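Eulalia Yáñez has the budget open before I sit down. She plans equipment for Joturar, and her advice to anyone shopping for a pair of robot arms is to price the arms last.

"Everyone falls in love with the arm," she says. "Then they bolt it to a desk and discover they own a very expensive paperweight with cables."

Her own list starts with the table, the rails that go around it and the mounting plates. The toy blocks come near the end, under a heading she has labeled "groceries."

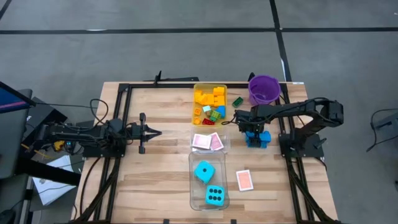
Should a first purchase be one arm or two?

Two, if the budget stands it, Yáñez says, and bought together. She once ordered a second arm in September, months after the first, and the maker had changed the mounting plate. The adapter cost $290. "I have it framed in my head," she says.

Her colleague Aurel Enache handles the spares, and he is gloomier. He wanted 4 sets of gripper fingers per station and was given money for two. He has also asked for a drawer that locks – cables, he says, have a way of emigrating to other benches.

The props are the one line that never gets argued over. Cards, buckets, bins and foam dice went through for $74, approved in an afternoon. A quote from Cerberg for brackets, at $177, took three meetings.

"Dice are funny, so people sign," Yáñez says. "Brackets look like something you might be able to do without."
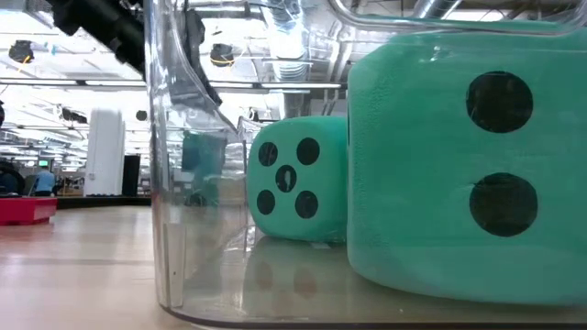

How much of the budget should be held back for repairs?

A fifth, by her rule, and kept on a separate line so that it can't be quietly spent on monitors. Enache would like a third. They have been having this conversation for two years, and the next round is set for 3rd March, when the new requests are due. He has already printed his.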